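The two arms at Hornley: how is it going?
From the staff newsletter of Zollora Garment Care, Grevbridge

Since July our Hornley site has had a small cell with two robot arms in the returns room. Many colleagues from the other sites have asked me what they do all day, and if somebody will lose their work. I try to answer both questions here.

Returns come to us in bins. They are the clothes that customers rented and sent back, and after the laundry every piece must be hung, checked and brought to the right rail. In a normal week Hornley handles 3,000 pieces. Until this summer all hanging was done by hand, by a team of 9 people in two shifts, and it was the work that gave us the most sore shoulders. It is also the work new people leave first.

The cell is learning to do the simple part of this: trousers, plain tops, things without many straps. It works with a small rack and coloured hangers, so we can easily say to each other which hanger we mean. Silk, pleats and children's clothes stay with people, and I don't expect this to change soon.

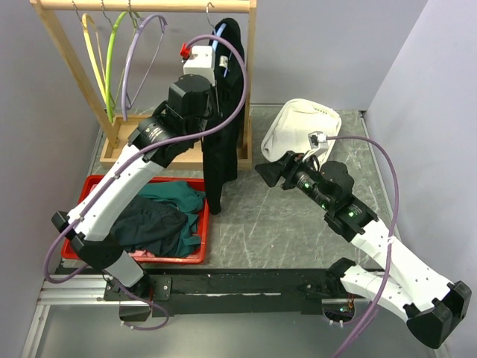 Page last changed: July, 16:40

A pair of black trousers is on the light blue hanger, with the left arm at its side, and the other three hangers are still free. One leg hangs lower than the other. For us this is not good enough, and such a piece goes to the checking table, where a person puts it straight before it gets its ticket. We write down each of these cases. In the first month there were 176 of them, and the list is pinned next to the door for anybody who wants to read it.

What has changed for the team? First, the morning. The early shift now begins with 15 minutes at the cell, where one person fills the red bin, looks at the grippers and reads the notes from the evening. Mr Çetinkaya from the technical office did this alone in the beginning, but now four of the team can do it without him, and two more are learning.

Second, the checking table has become more important. There is more sitting and more looking, and less lifting. Some like this very much. Others told me they miss to move around, and that the room was more fun when everybody stood at the same rail. I think this is a fair point, so we rotate after each break - it was the team's own idea.

Third, the contracts. All hours stay as they were until the end of the trial, and this is written in the letter which everybody in the returns room received. What comes after the trial is not decided. When I know more I will write it in this newsletter, also if the news is not nice.

If you would like to see the cell, please come in the afternoon, when the shifts change and there is somebody free to show you. Please leave your bag outside the room and ask before you put anything in the bin - a scarf has already been hung up by mistake.

Defne Sarıgül, shift planning, Hornley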